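Skellden Expedition Kitchen Kit - Group Hire

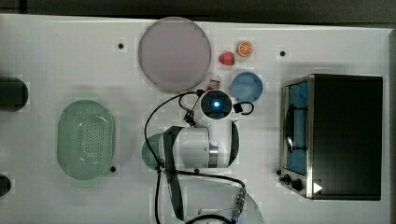 The Skellden kit is the cooking set we send out with youth groups on overnight and multi-day trips. It feeds up to 12 people and packs into two lidded tubs that fit side by side in the back of a wagon or a minibus. Schools, youth clubs and award groups can hire it by the night or by the week from our stores at Pundwood and Clodirton.

We put the kit together after several seasons of lending out odd pots and stoves one at a time. Groups were coming back short of a pan or with three can openers and no ladle. Now everything travels as one set, with a packing list taped inside each lid.

What's in the kit

2 x two-burner gas stoves with windshields
3 x nesting pots with lids (2, 5 and 8 litres)
2 x frying pans with folding handles
12 x plates, bowls and mugs
12 x sets of cutlery
Ladle, tongs, serving spoons, can opener, two chopping boards
2 x collapsible wash tubs, tea towels, scrubbing brush
1 x 20 litre water container with tap
Fire blanket and burns dressing

Gas is not included. The stoves take standard screw-on canisters, which we sell at both stores. Allow one canister per stove per day for three cooked meals, or a bit more in cold weather.

Hire rates

One night: $45
Up to 5 nights: $130
Each extra night: $20
Refundable deposit: $150

Groups on their first trip with us can ask for the reduced rate when they book. It applies once per organisation and takes a third off the hire charge but does not change the deposit.

Size and weight

Each tub is 800 mm long and weighs 19 kg packed. They have rope handles and are meant to be lifted by two people. The kit is for base camps and vehicle-supported trips. If your group is walking in with everything on their backs, look at the Nazari Trail Set, which splits between four packs. One Nazari stove with its pot and windshield weighs 372 g.

Using it with young people

The kit suits ages 11 and up, with an adult at the stoves for under-14s. Most leaders split the group into three cooking teams and swap them each day - one cooks, one washes up, one fetches water and sorts the rubbish. A laminated card with six simple menus comes in tub one, with quantities for 6 and 12. Leaders who have not used the stoves before can have a 20 minute run-through at pick-up. Please mention it when you book.

Booking and returns

Book at least ten days ahead. August is usually full by the end of June, so get in early for that month. Pick-up is from 3 pm and returns are due by noon.

Please return everything washed and dry. A cleaning fee of $30 comes off the deposit if pots come back dirty. Lost items are charged at replacement cost, and the price of each item is on the packing list. Dents and scorch marks are normal wear and we don't charge for them.

To buy

The full kit can be bought for $1,750, tubs included. Delivery is extra. Lead time is roughly three weeks.

Prices checked 19 Jun 2024.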